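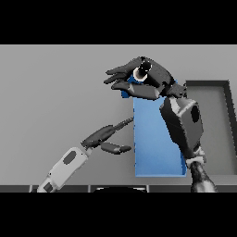
*Light-blue block, robotic hand at the top.*

# Before the bargain goes in the cupboard: checking cheap household buys

Updated 26 June 2025

We all love a bargain, and I'm certainly not going to scold anyone for buying the inexpensive version of a thing. Half my own kitchen came off the clearance shelf at Culano and most of it has served me very well. Still, after enough years of opening boxes on behalf of our readers, I've fallen into a little routine for anything new that plugs in, heats up or touches food, and I'd love for you to borrow it.

## Start with the box and the label

Read the label before you throw the packaging out. A company that stands behind its goods usually gives you a name, an address and a model number, and the model number on the box ought to match the one on the item. If it says "designed in" one country, keep looking, as that tells you very little about where the thing was made. Spelling mistakes aren't proof of anything, but I do slow down when I see them.

Take a picture of the label, too. Stickers on the bottoms of appliances fade and peel, and you'll want that number if there's ever a recall. (I keep mine in a folder on my phone called "bottoms," which has raised an eyebrow or two.)

## Power strips and extension cords

Pick the cord up and feel it. A heavy-duty cord should feel like one, and the plug should sit snugly in the outlet without drooping. Look for the mark of a recognized testing lab, then look that mark up on the lab's own website – printing a logo is easy for anybody.

Check the rated load and add up what you plan to plug in. My Bretik strip is fine for a lamp, a radio and a phone charger, and I wouldn't dream of putting a 700-watt toaster on it alongside the kettle. After the first hour of use, put your hand near the plug. Slight warmth is one thing. If it's hot, or smells of anything at all, unplug it and take it back. 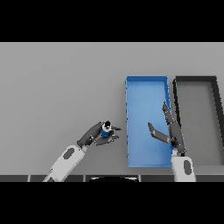 **Wonholm Home Desk – Product Checks Team**

## Pots, pans and baking sheets

Set a new pan on a level countertop and press on the rim in a few places. If it rocks in the store it will rock on your stove, and it'll only get worse with heat. Run a fingertip along the handle where it joins the pan, going gently, and feel for sharp edges.

For coated pans, wash with warm water and a soft sponge, dry, and wipe with a white paper towel. If color or flakes come off on the towel, don't cook in it. Glazed dishes with no maker's name and nothing about food use on the base can be perfectly lovely for keys and loose change.

## Batteries and chargers

Buy these from a store you could walk back into. A pack of 12 batteries for 89 cents is telling you something, bless it. Charge any new device on a hard surface the first couple of times, somewhere you'll be around to notice it, and never under a pillow or on the couch.

## If something's wrong

- Stop using it, even if it "mostly" works.
- Keep the receipt, the box and the item together.
- Ask the store for a refund first, then write to the maker.
- Report anything that sparked, smoked or cracked to your national product safety agency.
- Don't donate it or leave it out on the curb with a "free" sign.

My next page, in September, will cover space heaters and electric blankets. Until then, the Yazzie checklist for kitchen scales is still up under Small Appliances, and it takes 2 minutes and a bag of sugar.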